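Putting the books back: an interview with the keeper of the Kondstead reading room

Posted 15/09/2019

The reading room in Kondstead is at the top of a flight of stairs behind the old seed merchant's, and you have to ring. It holds a lending collection in several languages, built up from gifts, and it has been looked after for the past six years by the same woman. She asked me to leave her name out, on the grounds that people in the town already know it and people elsewhere have no use for it. I went to see her because the room had closed for most of July while every book came off the shelves, and I wanted to know what takes a month about moving books from one place to another and back again.

She made tea and we sat by the window. She talked while she worked, going through a carton of paperbacks that had come over from Eromlow that morning.

"It wasn't planned as a month," she said. "I'd put a notice up saying a fortnight. Then I changed the notice."

The collection had been kept on open shelving along the long wall, and over the years that wall had started to let in damp. Some of the books on the bottom row had gone wavy at the foot. She had noticed it in the winter and moved the worst ones, and then noticed it again in the spring with the books she had put in their place. So the open shelves went, and closed cabinets came in on the opposite side, where the wall is an inside one.

"I'd always said I didn't like cabinets with doors. People don't open doors. If a book is behind a door it might as well be in another building. But I've had to give way on that. We leave them open while we're open, and shut them at night, and that seems to do."

The total came to 800 books, give or take nothing – she has the list, and she is strict about it. Of those, 223 are in Chinese. They were left to the room by a retired teacher who had lived in Kondstead for most of his working life, and they are the part of the collection she gets asked about most by letter. They are novels, mainly, with some history, a good run of children's readers and a few cookery books that have plainly been cooked from.

I asked whether she reads Chinese herself.

"No. I can tell which way up a book goes, and I can match a spine to a list. That took me longer than I'd like to admit. When they first came I shelved by height, which looked very smart and was no help to anybody who wanted to find something."

The list was made later by one of her borrowers, who went through the whole bequest over a winter and wrote each title out in characters, then in the Roman alphabet, then in English. It lives in a blue ring binder. Every title has a number, and the number is on a slip of paper tucked inside the front cover. She won't put labels on the spines.

"I've seen what happens to labels. They go brown, they come off, and they take the lettering with them. And the lettering is what people look for. If somebody can read the spine, they don't want my number stuck on top of it."

The method she settled on in July was to bring the books to a table beside the cabinet a few at a time, stand them up with the spines outwards, check them against the binder, and only then put them in. She had begun by carrying whole armfuls straight from the cartons to the shelf, and had to take the first two shelves down and start over.

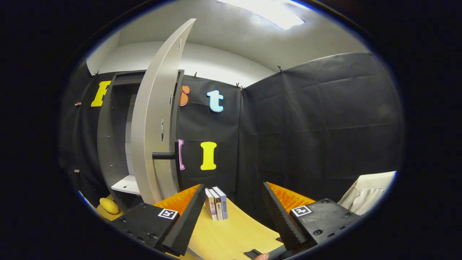

"Three or four is plenty," she said. "With three you can see what you've got. You look at the spine, you find it in the list, you open the cover and check the slip. If you've got twenty in front of you, you start to skip. You think, oh, that one's fine, I know that one. And that's the one that's in the wrong place two years later."

She prefers to stand them up for this. Lying flat in a pile, she said, they have to be shifted to get at the one underneath, and the paperbacks slide. Standing, they will usually hold each other up if they are close enough, even if they lean a bit. When a thin one won't stand by itself she puts it between two thicker ones and checks all of them together.

The order she uses is not one a trained librarian would recognise, and she knows this. Novels go by author, children's readers by level, and everything else by what she called "where I'd look for it". Within the Chinese books, the author order follows the Romanised spelling in the binder. That was a compromise. Two of her regular borrowers would have liked a different order and told her so.

"They were probably right. But I've got to be able to put them back. If the system only works for the people borrowing, the books never get home."

I asked how many had gone missing over the years. She went to the binder for this. When everything had been checked in July, 28 books on the list could not be found. By the middle of August, nine had turned up. Four of those were on the wrong shelf, two had slipped down behind the old shelving and came to light when it was unscrewed, and three were brought back by a family who had seen the notice on the door and gone through their own bookcase.

"They were mortified. I said, keep the notice in mind and I'll close more often."

She doesn't charge fines. There was a box for them when she took over, with a few coins in it and a button. She used the coins for stamps.

The carton from Eromlow was nearly empty by now. The two rooms swap books every so often, a box at a time, so that regular borrowers have something new to look at. Eromlow has more crime and more gardening. Kondstead sends large print and takes back whatever comes. She showed me how she goes over each one when it arrives – fans the pages with her thumb, looks along the hinge where the cover meets the first page, and sniffs it.

"You can smell damp before you can see it. If it smells, it doesn't go in with the others. It goes on the windowsill for a week, standing up and a little bit open, and then I smell it again."

What does she do with the ones that still smell after a week?

"Another week. After that it depends how much I like the book."

Repairs are kept simple. She has a bottle of paste, a bone folder, a roll of thin repair tissue and a stack of old telephone directories for weights. She will mend a torn page and re-stick a loose one. A broken spine she leaves, or ties round with cotton tape, and the book is lent like that with the tape on. Sticky tape from a roll is not allowed in the room. She found a good deal of it in July, mostly in the children's readers, all of it yellow, and there are pages she could do nothing for.

The cabinets themselves came second-hand, from an office clearance at Essien. She had measured the wall and had forgotten to measure the stairs. They went up in pieces and were put together again in the room, which took up the whole of the first week. One of the doors still swings open by itself if it isn't latched. She has thought about packing out the foot on that side with card and has so far not done it.

"It's useful, in a way. You get used to where it stops."

There was also the matter of how tightly to fill the shelves. The old ones had been crammed, and she thinks this did nearly as much harm as the damp. People would hook a finger over the top of the spine and pull, and over time the tops tore. On the new shelves she leaves a hand's width free at the end of each row. To take a book out, you push in the two on either side of it and hold the middle of the one you want. There is a card about this on the wall, in English and in Chinese. The Chinese version is shorter.

Leaving those gaps meant that not everything would go back in. When she had filled the cabinets there were 108 books still in cartons, and for a few days she didn't know what to do about them. Some were second copies. Some had not been borrowed since before her time. In the end she sent the second copies to Erau, where a school had asked for books, and kept the rest.

"I did mean to be harder about it. I'd got a carton marked for going, and I'd look at it in the evening and take one out. Then another one. It was nearly empty by the end of the week, so I stopped calling it that."

The remainder are in the back, in order, with their own pages in the binder, and can be had if you ask for them. Since the room reopened, people have asked for five. One was a book on keeping bees that had sat on the open shelves for years without being touched. She has an idea that being told a thing is in the back makes people want it.

I asked whether she would do anything differently if it all had to come down again. She thought about it while she finished the carton.

"I'd number the cartons on two sides," she said. "I numbered the tops, and then I stacked them."

She would also photograph each of the old shelves before emptying it, she said, and she would not start with the novels. She had begun there as they were the largest group and she wanted them out of the way. But the novels are where most of the muddle was, with the same author spelled in different ways, and first and second volumes parted from each other. The cookery books and the history went in without any trouble at all, and it would have been better to have a morning like that first.

By then somebody had rung the bell, and she went down to let them in. It was a man returning a single book. She opened the cover, looked at the slip, found the line in the binder and ticked it. Then she carried the book over to the cabinet, pushed its neighbours apart with two fingers and put it in.

The reading room is open on three afternoons a week. The times are on the street door, and borrowing is free to anyone who signs the register.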